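Ticket 882 – pick-and-place sim, rule check failing on the Graldale tabletop scene
Opened by: Chia-hao Choi
Picked up by: me (Tzu-hsuan Fung)
Status: fixed on the branch, one bit left open

Right, starting this log properly, as Chia-hao and I have been going back and forth in chat and I keep losing bits of it.

The complaint was that the scene passes when you run it by hand and then fails the Stivard rule check every time it goes through the nightly. Same arm, same table, same objects. The message is the lovely unhelpful one:

`clearance rule 9: link proximity below limit (700 samples)`

For anyone joining late, rule 9 in our house rules says no part of the arm or gripper gets closer than 15 mm to anything on the table that it hasn't been told to pick up. Containers count as things! That trips people up every time.

**First look**

I started with the wrist view, because the top view makes everything seem miles apart. I was half expecting a collision mesh that had been left at the wrong scale (Ramell had one of those in May and it took us ages to spot).

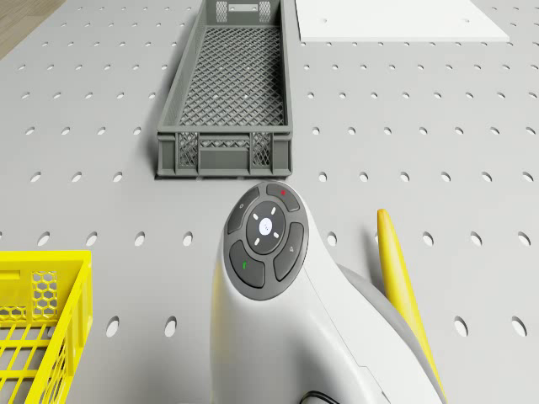

*Wrist view, grey crate at the top and yellow basket lower left, one finger showing.*

Nothing jumped out. I turned on the collision overlay and the meshes for the crate and the basket matched what's drawn, rims and all. So it wasn't the Ramell problem come back, which was a bit of a shame as I know how to fix that one.

**Things I tried that didn't help**

- Cleared the asset cache and pulled everything again. Same failure.
- Halved the approach speed. Same failure, just slower to arrive.
- Swapped the basket for the old one with solid walls. Same again, so I put the mesh one back.
- Ran it with the white board taken out. No change.

I also lost most of a morning to the idea that the checker was reading the holes in the tabletop as edges. It isn't. Chiu's exporter gives the table a plain flat collider and the holes are only there to look at, so please don't go down that road after me.

**Getting warmer**

After lunch I went through the close view from the gripper, stepping on a little at a time and writing down the nearest object at each step. Slow going, but it's the only way I trust.
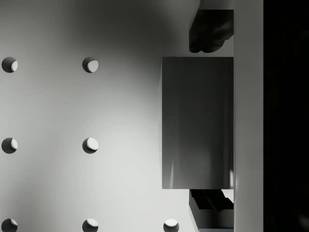

The nearest-object column was far more use than the error message had been. The checker was measuring to the right objects, but the distance it logged was always from the finger pads in their closed position, even on steps where the joint values said open. On the nightly it does the reverse and takes the fully open width the whole way through, so the fingers are treated as wider than they are and the rule trips on the way into the basket. Two different wrong answers from one setting, brilliant.

The setting is `finger_envelope`. By hand it falls back to `closed`. The nightly config has it as `max`. Neither of those is what our rules ask for. The wording is "the envelope at the time of the sample", so it wants to be `live`.

**What I changed**

1. Set `finger_envelope: live` in the scene file itself, so both routes read the same value.
2. Took the override out of the nightly config.
3. Added the basket to the allowed list for the pick step only. It comes off again once the block is clear of the rim.
4. Made the checker print which object and which link it's moaning about.

Please don't do number 3 by setting the basket to "ignore" for the whole run. I know it's quicker – I've done it myself – but then the rule doesn't cover the carry, and that's the part where you most want it.

Re-ran with the full table laid out as Chia-hao had it, mugs and plates and all.

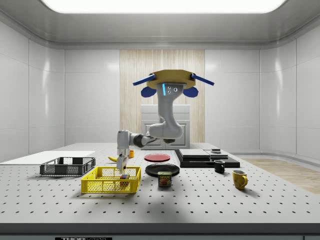
*Full table view, gripper down in the yellow basket at the block.*

Passes by hand and passes through the nightly config, with the same figures from both. I ran it a few more times because I didn't quite believe it.

**Still open**

The stepped platform on the right has no entry in the object list, so the checker falls back to the default margin for it. That's fine for this task, as the arm has no business over there, but Chia-hao wants to reuse the layout for the stacking job and then it will matter. Chia-hao, can you add it before you copy the scene? Use the proper name from the asset sheet, please, and put the margin in millimetres.

I'd also like a line in the house rules saying the scene file always wins over the nightly config for anything to do with clearance. I'll write something short and send it round. Leaving the ticket open until the platform entry is in.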